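Mug tree

A mug tree, also called a mug stand or cup tree, is a small upright rack that holds drinking mugs by their handles. It consists of a weighted or broad base, a single vertical post and a number of pegs or arms set into the post at intervals. Mug trees are used mainly in home kitchens, where they stand on a counter or table near the coffee maker or kettle, and in break rooms and small cafes.

Construction

Most mug trees are made of wood, bamboo or metal wire. Wooden stands are usually built from a turned or squared post glued or screwed into the base, with dowels serving as pegs. The pegs may be level or may slant upward toward the tip. Slanted pegs keep a handle from sliding off when the stand is bumped. Level pegs are easier to drill and often end in a small knob or notch.

The base may be round, square or cross-shaped. A stand loaded on one side only can tip, and makers deal with this by widening the base, adding a metal plate underneath or setting the pegs in opposite pairs. Bamboo bases are commonly cut from laminated board and finished with oil or a clear lacquer. Rubber or felt pads are sometimes fixed to the underside.

Sizes

Stands with 4 or six pegs are the most common. A six-peg stand usually has its pegs in two or three tiers, turned so that the mugs on one tier hang between those on the next. Peg length has to suit the handle and the body of the mug. A peg that is too short leaves the mug resting against the post at an angle, and wide-bodied mugs may touch their neighbors even when the pegs are long enough.

Use

Mugs hang sideways or slightly mouth-down from the handle, which lets air reach the inside and keeps the rims off the shelf. The arrangement takes up less counter space than a row of mugs and leaves cabinet shelves free for plates and bowls. Cups without handles, and mugs with very thick or closed handles, cannot be stored this way.
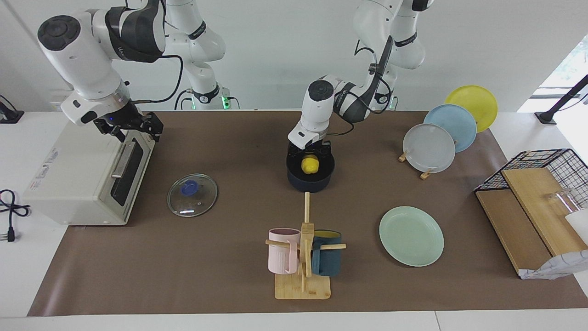

A wooden mug tree with a square bamboo base, holding a pale pink ribbed mug and a dark teal mug with a yellow interior. A mint green plate, a pot with its glass lid set aside, and a toaster oven share the table.

Mug trees are often kept with other everyday tableware. Mugs of one set are usually the same color outside, although two-tone glazes, with a contrasting color inside the cup, are also widely sold. Stands are seldom matched to a particular set, and many households hang unrelated mugs on the same tree.

Care

Wooden and bamboo stands are wiped with a damp cloth and dried by hand. They are not suited to the dishwasher, where heat and standing water can open the glue joints and raise the grain. Pegs that work loose can be reset with wood glue. A peg that has snapped is drilled out and replaced with a dowel of the same diameter. Stands that hold freshly washed mugs may darken at the base over time, and a light coat of food-safe mineral oil slows this.

Manufacture

Drerkar sells a bamboo stand in flat-packed form, with a post that threads into the base and pegs that push into drilled holes. The Tiseck workshop in Bickerstaff produced a beech version with level pegs for 20 years, and its last catalog listed 1,784 stands sold in a single year. A heavier model by Skusteck, 30 centimeters tall, has a steel disk set into the bottom of the base.

Related items

Wall-mounted mug racks use the same kind of peg or hook on a horizontal rail. Under-shelf hooks hold mugs beneath a cabinet and need no counter space. Banana stands have a similar base and post, with one curved hook at the top in place of the pegs. Smaller versions of the mug tree are sold for espresso cups and as jewelry holders.

See also: Dish rack, Cup hook, Plate rack, Tableware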